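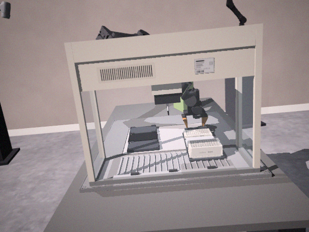 Does it hold up once you stop babying it, Solen asked under my first write-up of the Vusov teach kit back in December, and could a person who has never written a line of code get a plate moved with it? Fair questions, both of them, and I've now had long enough with the thing to answer properly.

The kit is a hand controller, a foot pedal and a license for the teaching software. You hold the controller, the gripper follows your hand, and when you press the pedal it starts saving what you do. Do the same pick and place a few times over, and the software works up a routine from your examples. I practiced in the simulator first (please do this, plates are cheaper when they're made of pixels!) and my early tries were dreadful – I came down on the wells at a slant over and over, and had to learn to slow my wrist right before closing the fingers.

By attempt 29 I was happy. The routine trained from my 9 best demonstrations placed a plate squarely in nearly 600 practice runs before I stopped letting it go on, and I'll admit I sat there with my coffee and watched far more of them than I needed to.

Now the grumbles. The pedal slides on a smooth floor, so I stuck a bit of rubber mat under it. The manual skips over deleting a bad demonstration, and you'll want to do that often (hold the side button, then tap the pedal twice). And at $917 it isn't a casual buy.

So yes, Solen, it holds up, and no, you don't need to code. I'd buy it again, though I'd ask for a longer cable.

Updated 3/26/23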